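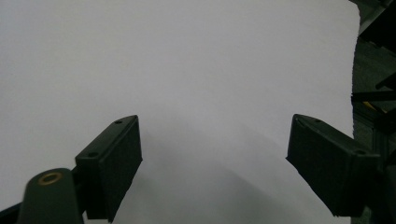 FOR RELEASE 28th January

Jolville Public Library Ends Late Fines, Braces for the Return of Everything

JOLVILLE — The Jolville Public Library has dropped overdue fines on all books, magazines and audiobooks, and has canceled every outstanding balance on its records. The change covers 1,473 cardholders, several of whom have been crossing the street to avoid the building.

The board voted for the change in November after a one-branch trial in Namdale. During the trial, 414 overdue items came back, among them a guide to getting organized and a cake decorating manual with a fair amount of cake in it.

"We spent years charging people 30 cents a day and then wondering why they didn't visit," said library director Sibel Soylu. "The fines paid for very little. Mostly they paid for the envelopes we mailed the fines in."

Borrowers will still get a reminder when something is due, and a second, slightly cooler one a week later. Anything not returned after 110 days will be treated as lost and billed at replacement cost. Bring it back and the bill goes away. Staff have been asked not to raise an eyebrow, though this can't be guaranteed at the Gerlach Street desk.

Tools, cake pans and the telescope are not part of the new policy. There is one telescope and a long line of people who would like a turn.

"I had a book on procrastination out for six years," said Jinlong Yuan, a Namdale cardholder who brought it back during the trial. "I still haven't finished it, so I checked it out again."

Cardholders don't need to do anything to have their balances cleared. Blocked cards work again as of this morning, at both branches and on the Zosimura online catalog. Anyone who paid a fine before the vote has the library's thanks and, regrettably, no refund.

Overdue items may be left in the outdoor book drop at any hour, including the dark ones.

Media contact: Office of the Director, Jolville Public Library, Gerlach Street, Jolville

###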